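Getting into wrestling again after years away, where do I start?

Posted in Watching Sport > Wrestling
March 2026

turnbuckletea

I watched wrestling religiously as a kid and then dropped it completely when I went off to college. Last month a mate dragged me along to a Prekgate show at our local leisure centre, and I had the best night I've had in ages! I screamed myself hoarse at a tag match between four people I'd never heard of. Now I want back in, but I've no idea how to go about it. Prekgate seem to run every few weeks and there's a big September show everyone at the bar was talking about, plus people kept telling me to watch Cunudance as well. Do I need to go back and watch old stuff first, or can I just jump in? And is it normal to have no clue who the good guys are? I've got maybe one evening a week free for this, two if I'm lucky.

3 replies

halfcrab_hold

Oh, you're in for such a good time. Jump in! Please don't go back to the beginning, you'll burn out before you reach anything you saw live. I tried that with Cunudance when I came back to it. They have 983 matches in the archive (I know because the site tells you, in a little counter at the top, which is a cruel thing to put in front of somebody like me) and I got through about 30 of them before I was sick of the sight of a wrist lock. Then I gave up, put on the newest show, and was hooked again inside two matches.

What I'd do in your shoes is pick one promotion and stick with it until the September show. Prekgate is the obvious choice as you've already been, and there's nothing like following people you've seen from the third row. Watch whatever they put on next from start to finish, including the talking bits. The talking bits are where you find out who hates who and why. If a feud grabs you, look up the match that started it and watch that one on its own. You'll end up with a patchy knowledge of the whole thing, same as the rest of us, and it doesn't matter a bit.

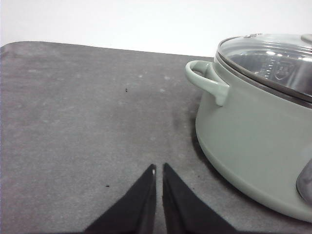 As for the good guys, half the fun at the smaller shows is that the crowd decides. Prekgate had a chap last year who was meant to be the villain, cheating in every match, feet on the ropes, the lot, and people loved him so much that they had to give in and let him be a hero. The place came unglued when he finally shook somebody's hand. So cheer who you like! If you're the only one booing, boo louder.

One more thing, do try the women's matches early on. If you've been away since you were a kid you may remember them as three minutes and a roll-up. They're regularly the best thing on the card now, and the last Prekgate title match went nearly half an hour and I'd have happily watched another half.

dropkick_dad

Cunudance is better than Prekgate. Start there. The tag division is miles ahead and they don't do those long interviews.

ringside_marrow

I'd disagree with the post above about the interviews, but they're right about the tag teams, and as it was a tag match that got you, that's worth knowing.

If you go for Cunudance, start from the Darwish Cup. It's a one-night knockout, so you meet a whole load of teams in one go and the stakes explain themselves: win or go home. The first round is a bit up and down (there's a comedy match that goes on far too long for my taste, though my daughter was crying with laughter) but both semi-finals are cracking. The second one has a false finish that had me off the sofa with my hands on my head. I won't say more than that.

The Winance podcast is good for keeping up on weeks when you can't watch. They do a quick run through the results and then argue about them for an hour. Skip the episode straight after the Cup until you've seen it, as they give away the winners in the first minute with no warning at all.

And keep going to live shows! Get there when the doors open, the first match at Prekgate is nearly always the new trainees and they work so hard. I saw one of the current champions in that slot, in borrowed boots, losing in under two minutes, and I've felt smug about it ever since.

turnbuckletea

These are brilliant, thank you all. I've gone with Prekgate for the regular watching, and the Darwish Cup is lined up for my next free evening. Does anyone know if the September show has seats, or is it standing at the back?

halfcrab_hold

Seats on three sides, standing by the bar. Go for the side opposite the entrance, you get the best view of people coming out.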